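Reviews > Software > Robotics and simulation

Lirkance household chores kit, version 6: can it clear a worktop yet?

Lirkance sells a simulated home, a set of chore definitions and a pre-trained control policy as one package. The buyer supplies a workstation and a task list. The firm says the policy is fit for "routine domestic work", and I spent most of December testing that on four jobs: picking up a single item, moving it to another surface, putting one item on top of another, and wiping down. Each job was run 100 times, with start positions varied by the kit's own randomiser. I left the policy settings at their defaults.

Installation is uneventful. The rooms load quickly and the physics is stable at the default step size, although contact between small parts needs a finer one. Documentation is adequate for the arms and poor for everything else. The chore files are plain text and easy to edit, a clear improvement on the older Tamura package, where every change meant a rebuild. 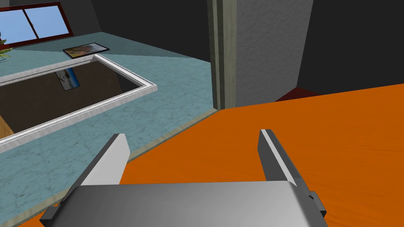

Approach planning is the strongest part of the product. The arm reaches a sensible height above the work surface, opens to a suitable width and pauses before committing. In the pick-up job it lifted the item in 91 runs. Most of the failures came with items placed close to an edge, where the policy hesitates, withdraws and tries again from the same angle. It does this until the time limit expires. A person would slide the thing inwards first. The policy has no such move, and adding one by hand took me two evenings.

Moving items between surfaces is slower than it should be. The median run took nearly 300 seconds, against a few seconds for anyone with a free hand. Much of that is spent re-planning after small changes in the base position. The two-arm mode is supposed to help by letting one arm hold while the other works, but in practice the arms wait for each other. I turned it off for the wiping job and the completion rate went up. 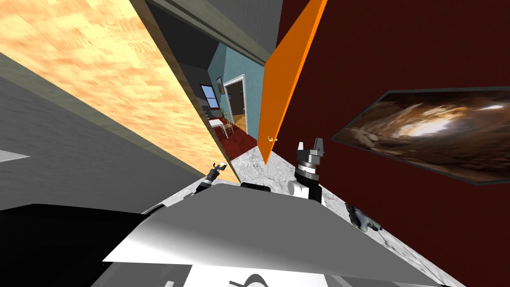 Marble worktop with both grippers in view, and the blue room through the doorway.

Rendering is plain, with flat colours and simple textures. I do not count this against the kit. A policy that depends on attractive lighting is of little use, and the low detail keeps frame times short. The coarse meshes are a different matter. Round objects are built from flat facets, and a parallel gripper closing on a facet edge tends to twist the object on contact. Kerkix, the closest competitor, uses finer collision shapes and suffers less from this, at the price of longer runs. 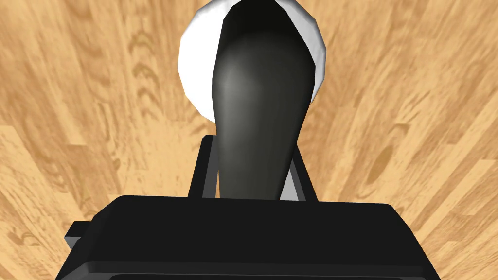

Gripper at the narrow end of a dark object, with a faceted white object behind.

Putting one item on top of another was the weakest job, with 38 completions. The grasp is usually sound. Release is where things go wrong: the fingers open before the load has settled, and the item tips. A delay of 200 milliseconds before opening raised the count to 57 on a second set of runs. Multero, who distribute the kit here, tell me a similar change is planned.

As a research tool the package is good value and I would buy it again. As evidence that machines are ready for the kitchen it is thin. Single, well-spaced items on a clear surface are within reach. Clutter, edges and anything needing a gentle release are still work for people.

Reviewed January 8, 2024. Default policy, single workstation, no vendor assistance during testing.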